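共用作業室における小物の片づけと袋詰めについて(実習報告)

3 作業の方法

作業室の棚には、前年度までの班が残した小物が箱のまま積まれていた。中身を書いた紙がない箱もあり、必要な物を探すたびに全部を開けることになる。そこで私たちの班は、小物を種類ごとに分けて袋に入れ、棚に戻すところまでを4月の課題とした。班員は9人で、仕分け、袋詰め、記録を交代で受け持った。記録表の様式はMusa Bassey君が作り、箱の呼び名は以前からのもの(Tonolden、Brurberg、Odukoya)をそのまま使った。

袋詰めの手順は次のとおりである。まず台の上を片づけ、袋を一枚だけ置く。口を開いてから物を入れ、空気を軽く抜いて口を折る。ラベルは袋詰めが終わってから貼る。先に貼ると、中身が変わったときに書き直しが必要になった。

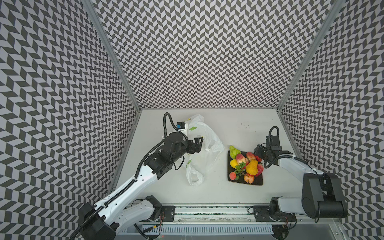
袋の選び方では意見が分かれた。透明な袋は中身がすぐ分かるが、手持ちが少なく、途中で足りなくなった。紙袋は角のある物を入れると破れやすい。最終的には白いポリ袋を主に使うことにしたが、台の色との組み合わせには注意がいる。写真のように台の面も袋も白いと、袋の縁が見分けにくく、口の位置を手で探すことになりやすい。壁のほうは灰色と白のジグザグ模様なので、袋を少し持ち上げて壁を背にすると輪郭が分かりやすい。次の班には、台に色のついた紙を一枚敷くことを勧めたい。

4 結果

仕分けの対象は箱6個で、袋は全部で69枚になった。Tonoldenの箱はほとんどがねじと留め具で、短時間で終わった。Odukoyaの箱は布類と文具が混ざっており、約6時間かかった。Brurbergの箱には用途の分からない部品が残ったため、別の袋にまとめて「未確認」と書いた。

記録表との照合では、ラベルの書き間違いが見つかった。どれも夕方に貼った分で、疲れてくると似た名前を取り違えやすい。二人で読み合わせをした日の分には間違いがなかった。

5 課題

未確認の部品については、Prikidtonの棚にある古い目録と照らし合わせる必要がある。目録は手書きで、読めない箇所が多い。また、白い袋は外から中身が見えないので、ラベルがはがれると開けて確かめるしかない。袋の内側にも同じ内容の紙を入れる方法を試したが、全部の袋には行き渡っていない。残りは次の班に引き継ぐ。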